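4. Montaje de la cajonera Flukwood sobre el escritorio

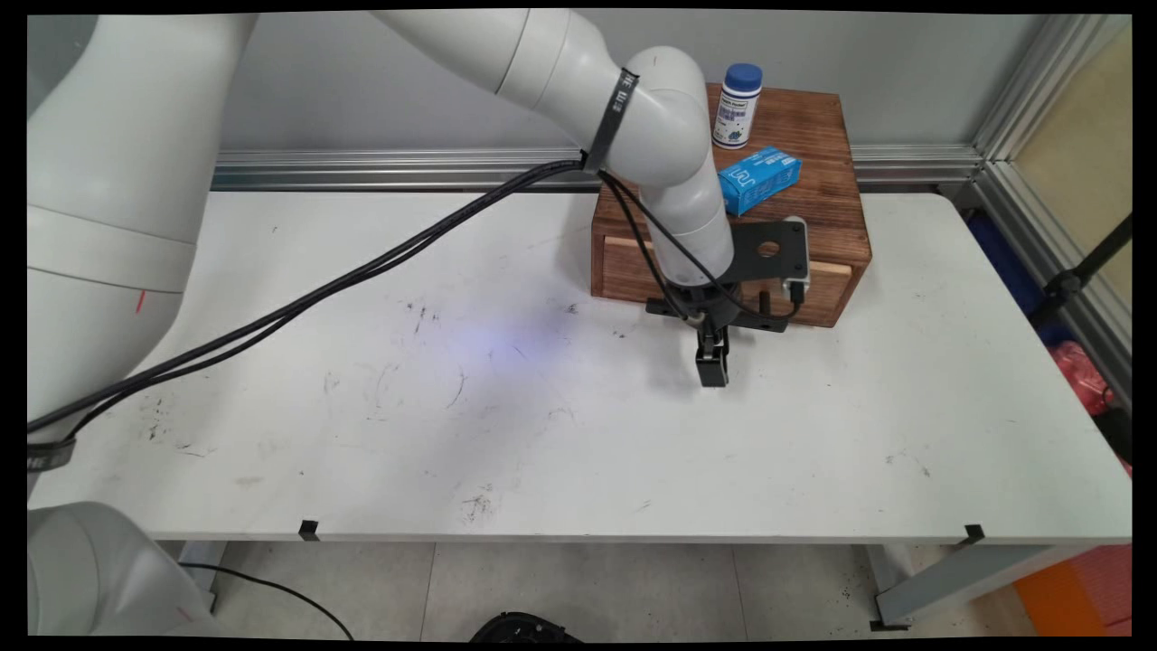 Figura 4. Cajonera de madera sobre una mesa blanca, al fondo a la derecha.

Antes de empezar, lea el capítulo entero. Lleva menos tiempo que desmontar un cajón puesto del revés, y quien escribe esto ha hecho las dos cosas.

4.1 Preparación

1. Vacíe la caja sobre una manta o una toalla vieja. Las espigas ruedan, y siempre hacia debajo del radiador.
2. Separe los laterales del fondo. Las piezas llevan una pegatina con el código 142 (izquierda) o 936 (derecha). No la retire todavía.
3. Tenga a mano un destornillador de estrella y un mazo de goma. El tacón de un zapato sirve, pero deja marca y la garantía no cubre zapatos.

4.2 Montaje del cuerpo

4. Introduzca las espigas en el lateral izquierdo hasta que hagan tope. Si una no entra, pruebe con otra antes de subir el tono.
5. Encaje la base y los travesaños. La cara lijada mira hacia fuera.
6. Coloque el lateral derecho y apriete los tornillos a mano, en cruz. Dé la última vuelta solo cuando el conjunto esté a escuadra.
7. Deslice el panel trasero por la ranura. Entra justo.

PRECAUCIÓN: no utilice atornillador eléctrico. La madera se abre con un ruido breve y muy educado, y el recambio tarda 28 días.

4.3 Cajones y nivelado

8. Pase una vela o un poco de jabón seco por las guías.
9. Introduzca los cajones de abajo arriba. Si el último roza, casi siempre es que falta nivelar.
10. Ponga un fieltro bajo la esquina que baile. Si bailan todas, revise la mesa.

NOTA: el peso máximo por cajón es de 3 kg. Las grapadoras cuentan. Las facturas sin abrir también, aunque den la impresión de pesar más.

4.4 Ubicación

Deje un palmo libre delante para poder abrir los cajones del todo y evite el sol directo - la madera clara amarillea. No la coloque sobre un radiador ni la use de escalón.

Para pedir piezas sueltas, escriba a Texier, taller de Stavville, a la atención de Solange Lefèvre, e indique el código de la pegatina. Si ya la ha tirado, véase el paso 2.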